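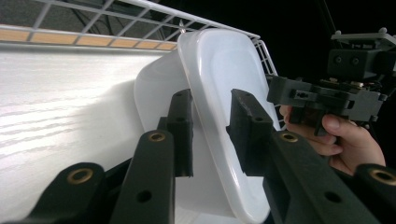
A white bin pinched between the fingers of a hand-held gripper, up against a wire shelf.

Farzana Qureshi has put 9 bins away before I've got my coat off. Her team at Clellstead teaches robots household jobs by doing them — grippers in hand, no robot in the room. Every grip and wobble is recorded for an arm to learn from later, and the shelf job already has 256 goes on file.

I try two and jam both against the wire. "Keep those!" she says, delighted. A clumsy start followed by a good recovery is worth a lot to her. By four o'clock my wrists ache and I'm begging for another turn.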